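### 3.2 Constitution du corpus et traitement des notices

Le corpus sur lequel repose la présente section réunit 1669 notices de vente de disques, relevées au mois de mai sur le catalogue en ligne du revendeur Banow. Nous appelons « notice » l'ensemble formé par le titre du produit, la liste des supports contenus, le prix affiché et le texte de présentation. Les commentaires d'acheteurs n'ont pas été retenus, car leur étude relève d'une autre méthode et a déjà été menée par Lenihan et Matubbar sur un catalogue voisin.

Le choix de Banow s'explique par deux considérations. D'une part, ce revendeur conserve en accès libre les notices des articles épuisés, ce qui permet d'observer des éditions dont le tirage est terminé depuis longtemps. D'autre part, il distribue à la fois des labels importants et des maisons modestes comme Uriveck, dont les coffrets sont rarement décrits ailleurs. Nous reconnaissons cependant que ce choix introduit un biais en faveur du répertoire rock et chanson, le jazz et la musique ancienne étant peu représentés dans ce catalogue.

Chaque notice a été découpée en segments selon la grille proposée par Limsakul, que nous avons légèrement modifiée. La grille d'origine distinguait le contenu sonore, le contenu imprimé et les objets ajoutés (affiches, médiators, reproductions de billets de concert). Nous y avons ajouté une quatrième catégorie, celle de la provenance, qui regroupe toutes les mentions relatives aux bandes d'origine, au lieu du transfert et à l'ingénieur chargé de la remasterisation. Cette catégorie nous a paru nécessaire après la lecture des premières notices, où de telles mentions occupent parfois plus de place que la liste des morceaux.

L'annotation a été conduite par deux personnes, Rizwan Biswas et Noreen Lenihan, qui ont travaillé d'abord séparément. Un échantillon de 300 notices a été annoté deux fois, afin de vérifier que les consignes étaient comprises de la même manière. Les désaccords ont porté surtout sur les livrets. En effet, un livret peut être présenté comme un simple accessoire du disque, ou bien comme un ouvrage à part entière, avec un auteur nommé et une pagination. Il a été convenu de le classer dans le contenu imprimé dans les deux cas, et de noter séparément la présence d'un auteur.

### 3.3 Le vocabulaire de l'édition augmentée

Les termes « édition de luxe », « édition anniversaire », « coffret » et « édition définitive » ne sont pas employés d'une façon stable. On pourrait s'attendre à une hiérarchie, dans laquelle chaque terme correspondrait à une quantité croissante de matériel. Or une telle hiérarchie n'est respectée que par certains labels. Chez Uriveck, « édition de luxe » désigne toujours un album accompagné d'un second disque d'inédits. Chez d'autres éditeurs, la même expression s'applique aussi bien à un album simple sous pochette cartonnée qu'à un ensemble comprenant plusieurs disques compacts, un vinyle et un film de concert.

Le mot « inédit » mérite une attention particulière. Dans les notices étudiées, il recouvre au moins trois situations : l'enregistrement qui n'a jamais été publié, celui qui a été publié sur un autre support, et celui qui a circulé de manière non officielle parmi les collectionneurs. Les notices ne précisent presque jamais de quelle situation il s'agit. Ekanayake a proposé d'appeler ce procédé « inédit relatif », et nous reprenons ici son expression, bien qu'elle soit peut-être trop sévère pour les petits labels, qui n'ont pas toujours les moyens de vérifier l'histoire de chaque bande.

Le cas du coffret Fatton illustre cette difficulté. Il s'agit d'une réédition numérotée, tirée à 3000 exemplaires, d'un album de chanson dont la première parution était passée inaperçue. La notice annonce sur un disque supplémentaire des « prises de travail inédites ». Or deux de ces prises figuraient déjà sur la face B d'un disque promotionnel, comme l'indique d'ailleurs le livret du coffret lui-même. La notice et le livret se contredisent donc, et l'acheteur ne peut s'en apercevoir qu'après l'achat. Nous ne pensons pas qu'il faille y voir une intention de tromper. Il est plus probable que la notice ait été rédigée à partir d'un premier état du projet et qu'elle n'ait pas été corrigée ensuite.

### 3.4 La mention du tirage et du prix

Lorsque le tirage est indiqué, il l'est presque toujours au début du texte, avant même la description de la musique. Cette position suggère que la rareté constitue un argument principal, du moins pour les éditions vinyles. Pour les disques compacts, la mention du tirage est moins fréquente et se trouve plutôt à la fin, avec les informations techniques.

La relation entre le prix et la longueur de la notice est moins simple que nous ne l'avions supposé. Les articles vendus à plus de 50 euros possèdent en général une notice plus développée, mais plusieurs coffrets parmi les plus chers sont présentés en deux phrases seulement. Il s'agit de coffrets consacrés à des artistes très connus, pour lesquels le revendeur semble juger que le nom suffit. À l'inverse, des albums simples et peu coûteux reçoivent parfois un long texte, signé ou non, dont le ton se rapproche de celui de la critique musicale.

Il convient enfin de signaler une limite. Les prix ont été relevés une seule fois, et nous ne disposons pas de leur évolution. Un coffret affiché à prix réduit au moment du relevé a donc été traité de la même manière qu'un coffret vendu à son prix de lancement. Menaka Matubbar nous a fait remarquer que cette limite touche surtout les éditions anniversaires, souvent soldées lorsque l'année commémorée est passée. Les résultats concernant cette catégorie doivent par conséquent être lus avec prudence, et nous y reviendrons dans la section suivante.
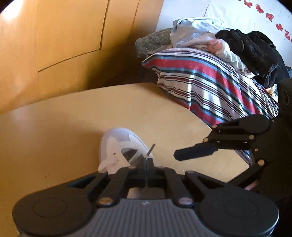 *Figure 3. Pince noire tenue à la main, avec son corps de poignée gris nervuré.*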